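Serving carts: does anybody use theirs for serving?
Forum index > House and Home > Furniture and Storage

gravyboat46
Posts: 1031

My aunt has moved into a smaller apartment and I have inherited her opinions and her cart.

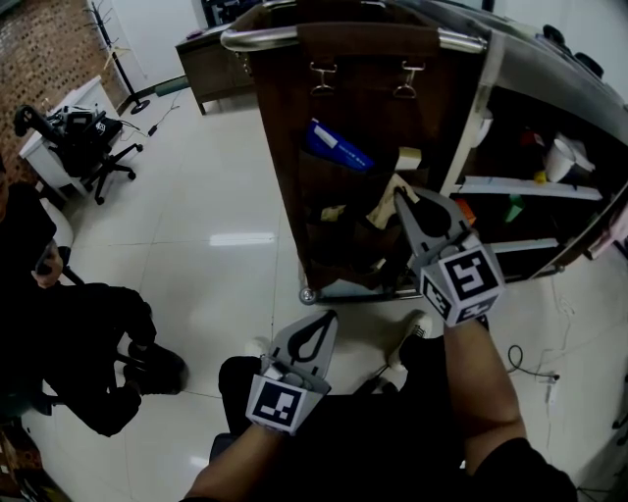
I grew up in a house where the cart came out twice a year, loaded with coffee cups nobody was allowed to put in the dishwasher, and then went back to the corner to hold up a fern. My aunt used hers for mail. My cousin has one with a printer on it. I'm beginning to think the entire category of furniture is a scam, in the sense that people buy it imagining canapés and end up with a mobile shelf for batteries.

So, two questions. Does anyone here roll food from one room to another on a regular basis? And if not, what is on your cart right now? Be truthful. I will not judge the fern people.

linoleum_lou
Posts: 212

Mine holds a rice cooker, a bag of onions and the manual for a rice cooker I no longer own. It has moved exactly once, when I dropped a lid behind it.

PhilTheKettle
Posts: 3870

I use mine for serving every single Sunday and I don't understand the sneering. Soup, bread, plates, one trip. You people carry a hot tureen down a hallway by hand like peasants and then ask what wheels are for.

linoleum_lou

Phil, how long is your hallway?

PhilTheKettle

That isn't relevant.

linoleum_lou

Phil lives in a one-bedroom, for those who missed the flooring thread.

PhilTheKettle

It is a long one-bedroom.

marzipan_dan
Posts: 95

We got the Cliltby from Hasa, the two-shelf one, for 440 plus delivery, which came on a Tuesday when they had promised a Saturday, but I've told that story already. Nice enough to look at. The casters are the size of grapes and it stops dead at every doorway. Anything liquid carries on without it. We lost a whole pitcher of iced tea to the strip between the kitchen and the dining room and my wife has called that strip "the border" ever since.

It now holds board games.

Þröstur Kárason
Posts: 608

Small casters are the problem with nearly all of these. I repair furniture for a living, and the carts that come in are never worn out on top. The shelves look new. The casters are full of hair and the stems are bent from people yanking them over a sill. Look at what old hospital trolleys have, big wheels with a soft tread, and then look at what is sold for the dining room. One of them was designed by a person who had pushed something.

To Dan: you can usually swap casters. Pull one out and measure the stem, both length and thickness, before you order anything. Replace all four together or it will lean. And take the board games off first, please. I have seen a man try it with the games on.

marzipan_dan

Was the man me? It feels like it was going to be me.

gravyboat46

This is already more useful than my aunt, whose advice was "don't put anything on it." Þröstur, is there a good way to clean hair out of casters without taking them off?

Þröstur Kárason

Seam ripper and patience. Cut across the hair, then pull it out with tweezers. If it still drags afterward, take the wheel off and do it properly. A drop of dry lubricant, no cooking oil. Cooking oil turns to glue and then you have a shelf.

tessellate
Posts: 1420

I'm going to be the unpopular one and say serving carts are bad furniture. They're too low to work at, they're too narrow to eat from, and they occupy the same floor as a real cabinet with doors. Everything on an open cart is on display, so now you're dusting a teapot. I sold my Åberg in September for less than I paid for the teapot.

PhilTheKettle

You sold an Åberg??

tessellate

To a man who said he was going to put a record player on it. So at least it's being misused in a better neighborhood.

PhilTheKettle

I need to go lie down in my long one-bedroom.

oldbeans
Posts: 77

Tess is wrong about the height. My mother cooked with a bad hip for years and the cart was how she got a roasting pan from the oven to the table. She parked it beside the stove, slid the pan over, and walked behind the thing like she was boarding a ship. For anybody who can't carry weight and walk at the same time it's the best object in the house. I get that most of us bought one for the cocktail party we were never going to throw, but that's on us.

tessellate

Okay, that's fair and I take back "bad." I'll keep "dusty."

oldbeans

She also dusted it, for the record.

kneedeep_in_doilies
Posts: 2

First reply here, second post ever (the first was asking how to post). Has anyone tried the Porkora? It's the folding one. The store says it folds flat and I would like to know if it also folds when you don't ask it to.

linoleum_lou

Welcome! My sister had the Porkora. It folded at Thanksgiving. In its defense there was a ham on it.

marzipan_dan

How heavy a ham

linoleum_lou

Dan, it was a normal ham. The ham did nothing wrong.

Þröstur Kárason

Any folding cart, check that the brace clicks on both sides. Often only one side has caught and it stands there looking confident. Press down on the top with your hand before you trust it with dinner.

kneedeep_in_doilies

Thank you all. I will be getting one that doesn't fold.

gravyboat46

Update, 26 Oct 2018. I served an actual meal from a cart last night. Stew, four bowls, bread, eleven feet of travel. It took me longer to load it than it would have taken to carry everything by hand, and I then had to go back for the spoons, on foot, like a peasant. But my guests said "ooh" when I came around the corner, and I have never once gotten an "ooh" for stew.

Phil, I owe you a partial apology.

PhilTheKettle

Accepted in part. Spoons go on the bottom shelf.

tessellate

What's on it this morning?

gravyboat46

Batteries.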